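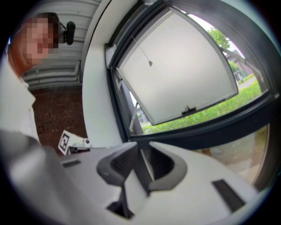
A marker card beside an open window, with a hand-held gripper in the foreground.

The rulebook at Gitow runs to nine pages, and the first rule is the one people break most. Don't start recording until the marker has been checked.

Gitow collects demonstrations for robot arms. People do ordinary tasks with hand-held grippers, and the recordings are used later to train machines. The work looks simple. The rules came out of a bad month in May, when 300 recordings out of 900 had to be thrown away.

"We had good people and no agreement on what good meant," says Kai-wen Tai, who wrote most of the current version. "One team wiped the finger pads every morning. Another had never done it."

Now the pads are wiped at the start of each shift and looked at again after lunch. Markers must lie flat on their mounts, with no curled corners and no tape across the black border. If a gripper is dropped, it goes back for calibration, even if it seems fine.
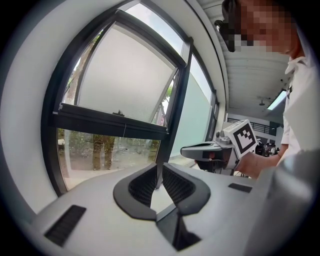
Textured finger pads on one gripper; a second, with its marker block, is held at right.

Windows get a page to themselves. Daylight changes through a session and glare can wash out a marker, so operators note the time and the weather - one word is enough - before they begin. A window that is open at the start stays open until the end.

Two people sign off each batch. Neither can be the person who recorded it. Ikham, a smaller outfit that shares its data with Gitow, has taken up the same practice.

Tai would like to see a common standard, though he doubts it will come soon. A draft called Asodska has been passed around since spring. It is strong on file formats and says very little about cleaning.

Comments

Snorradóttir: We log the weather too. Nobody reads it until something goes wrong.

padwiper: Which cloth? Ours leave lint.

Get our features by email once a month. Unsubscribe at any time.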